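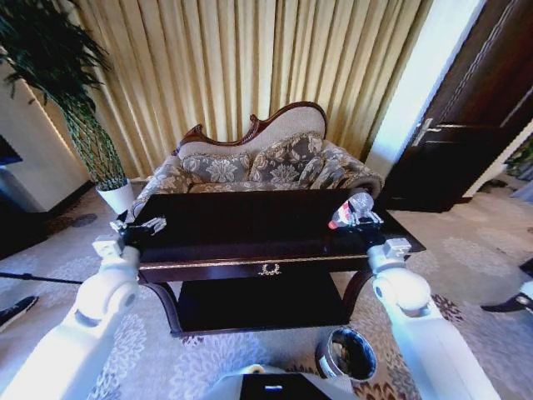

Clustbridge to Open Low-Cost Spay and Neuter Clinic in Former Feed Store

Friday, 9:15 a.m.
By Irena Krawczyk, Clustbridge Public Information Office

CLUSTBRIDGE - The town of Clustbridge will open a low-cost spay and neuter clinic in January in the former Saarela Feed building on Depot Street. The town council approved the lease and the first year of funding at its regular meeting this week.

The clinic will serve dogs and cats owned by residents of Clustbridge and the surrounding township. It will operate two days a week to start. Surgeries will be done by veterinarians from Jedero Veterinary Services, which already handles rabies vaccinations for the town each spring.

Town records show that 2,571 dogs are currently licensed in Clustbridge. Cats are not licensed, and the town does not have a figure for them. Animal control officers responded to 263 calls about stray or unclaimed animals last year, most of them from the streets east of the rail line and from the mobile home parks along Route 9.

"The calls go up every year when the weather turns warm," said Debora Marchetti, the town's animal control supervisor. "A lot of it is litters. Somebody has a cat under the porch, and by the end of summer there are kittens in three yards. We can pick them up, but we have to have somewhere to put them."

The town does not run its own shelter. Animals picked up by officers are taken to the county facility, which charges the town a daily boarding fee for each animal held. Marchetti told the council that the county has turned away cats from Clustbridge several times in the past year when its cat rooms were full.

Under the agreement approved this week, the town will lease the front half of the Saarela building and pay for utilities. Jedero will supply the surgical equipment and staff. The lease runs for one year and can be renewed by a vote of the council. The back half of the building will stay with the current owner and is not part of the project.

Interior work is under way. It includes new flooring in the surgery room, a second sink, a separate entrance for cats and a ramp on the parking lot side. The contractor is Trerum Builders of Clustbridge. The roof was replaced before the building went up for lease and needs no work.

Fees at the clinic will be $90 for dogs of any size. The fee for cats will be set at the council's next meeting. Residents who receive state food or heating assistance will be able to apply for a reduced rate. Proof of address will be required at check-in. A rabies shot will be given at the time of surgery to any animal that does not have a current certificate.

The clinic will not offer general veterinary care, and it will not treat sick or injured animals. Owners should continue to call their own veterinarian or the county's after-hours line. The clinic will also not accept surrendered animals. Marchetti said the staff will not be able to make exceptions and asked that residents not leave animals at the door.

Feral cats brought in by residents must arrive in a covered trap. The animal control office has traps to lend and will show residents how to set them - a refundable deposit is required. Cats will be ear-tipped during surgery and must be picked up the same afternoon.

Appointments will be taken by phone and at the town clerk's window. The booking line will open two weeks before the first surgery day, and the opening date will be posted at Town Hall and at the library. Walk-ins will not be accepted.

Residents with questions may contact the Clustbridge animal control office at Town Hall during regular business hours.

Filed under: Town News, Animals & Pets

Comments (4)

porchlight_ed
Good. I paid a lot more than that two towns over for my beagle mix. Any idea if they take dogs under six months?

Marlene T.
Is the parking lot going to be plowed? That side of the feed store was always a sheet of ice.

rt9resident
We have been trapping cats in our park on our own dime for years. Glad the town is finally doing something. Please keep the cat fee low or people will not bother.

porchlight_ed
Called the office, they said the vet decides on the young ones case by case.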